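Friday, April 23, 2021

Julov wants you to stop owning your car

The head of subscriptions at Julov has not owned a car in four years, and she would like you to know she doesn't miss it. "I miss the trunk," she says. "It was a very good closet."

Her company rents out electric cars by the month. You pay one fee, which covers insurance, tires and service, and you hand the thing back when you get bored. Two models are on offer. The Trurik is the small one. The Moker is the big one, and it has the cup holders to prove it.

So far 3,318 drivers have signed up, most of them for the Trurik. She had predicted the opposite. "I was very confident in the meeting," she says. "There are slides. I have asked for them to be deleted."

The complaint she hears most is about price. Over a long stretch a subscription costs more than a lease, and she doesn't argue. "If you know you want the same car for three years, go lease one. I'll even wave." 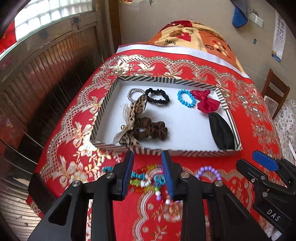
Can a customer switch from one model to the other partway through?

"Once every three months, and we need two weeks' notice. The new monthly fee starts the day you pick up the other car."

Leaving is supposed to be just as simple. Customers return the car to the depot on Roman Street, somebody walks around it with a clipboard, and the payments stop. Small scratches are forgiven. Dog hair, she says, is "a conversation."

A third model is due in June, a van, though she won't give a price or a range for it. She will say that it has sliding doors on both sides, and that getting the second one approved took longer than the battery did.

She came to our interview by bus. The Trurik she normally drives had been rented out that morning to a paying customer, and she was told about it by text.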